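News > Ollerach Neighbours > Food and Table

March - by the newsletter desk

It's pineapple month again at the Ollerach lunch club, and we do look forward to it! The fruit comes from Pacheco, the greengrocer on Plakness, who always put 8 by for us. 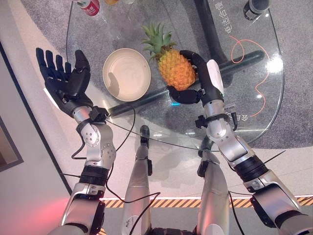
Choosing a good one takes a bit of patience. Go by the colour of the skin first, then give the base a sniff - it should smell sweet, never sour. Ours has gone a lovely golden orange, with the crown still green, and that's the stage we like. Kept on the side it will be happy for 2 or 3 days.
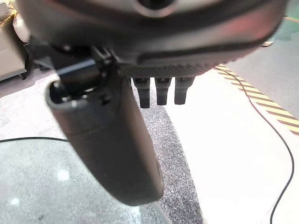 After that it really wants cutting up and putting in the fridge, with a lid on, or everything else in there will taste of it (ask us about the butter). Rings are prettiest, but chunks go further among 4.

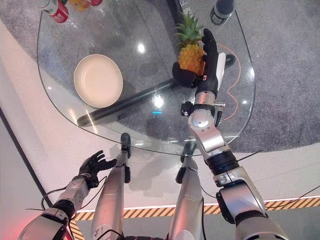

Pineapple and a plain cream plate on the glass table.

Recipes to the Zarico Hall letterbox, please, before the end of the month.

3 comments | 8 shares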